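Eneck Cable Dress Kit for Single-Arm Cells

Product group: Arm accessories / external routing
Supplied by: Kleinschmidt
Page last revised August 12, 2020

The Eneck kit keeps external cables under control on a jointed arm that carries a powered gripper. It is meant for small cells where the arm sits on its own base beside a separate table and the gripper cable has to run on the outside of the arm. It suits arms that are moved between jobs, since nothing is drilled or glued.

What is in the box

One gripper cable, 2000 mm, black jacket, straight plug at both ends
One extension cable, 800 mm
Soft straps in two widths
Elbow saddle with rubber liner
Wrist strain relief
Two bench clamps
Printed setup sheet

The bench clamps hold the base plate to the work surface while you set the arm up. They are not a replacement for base bolts. If your arm maker calls for bolts, use bolts.

Fitting the cable

Power the arm down and lock it out before you start. Work from the wrist back toward the base. Most people start at the base and end up with too little cable at the gripper, and then the whole run has to come off again.

Plug in at the gripper and fit the wrist strain relief. Leave a free loop between the plug and the first strap. The loop needs to be big enough for the last joint to turn through its full working range in both directions. Do not pull it snug to make it look neat.

Run the cable along the outside of the upper segments and over the elbow. Place the saddle on the outer side of the bend and leave slack on both sides of it. Straps go on the solid part of each segment, never across a joint seam and never over a screw hole you will need to reach later.

At the base, leave enough cable for the first joint to turn, then strap down the rest. If the base has a status light, keep straps clear of it.

Checking the slack

Restore power and move one joint at a time at the lowest speed. Stop if a strap slides or the cable goes tight. Then move the arm to the lowest and farthest position the job uses, normally with the fingers down at the tabletop, and look at the wrist loop. It may hang below the housing but it should not get between the fingers or drag over parts on the table. If it does, turn the strain relief one notch and try again.

We suggest a light plastic cup as a first test piece. It is easy to see and does no harm if the arm knocks it over.

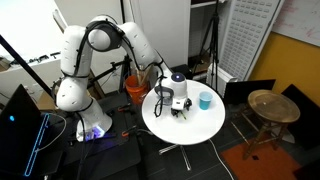
Arm reaching down to a round table, black cables routed over the elbow, loop hanging at the gripper.

Care

Check the straps and the wrist loop every 300 hours of running time. Look for flat spots in the jacket, shiny wear marks at the elbow and plugs that have started to work loose. Wipe the cable with a dry cloth. Solvent cleaners make the saddle liner swell.

A cable with a cut jacket has to be replaced. Tape is fine to get to the end of a shift – no longer than that.

If the gripper drops out only when the elbow is fully bent, the fault is nearly always in the stretch of cable under the saddle. Swap the gripper cable first and keep the old one until you have run a full cycle.

Spares

Straps, liners and cables are sold one by one. The narrow strap was changed in January and the new one also fits older kits. The Clukside saddle can be used in place of ours on thicker segments, but it needs its own liner.

The Skokholm base plate is listed on a separate page, along with the clamp pads. Quote the arm model and the plug type when you order.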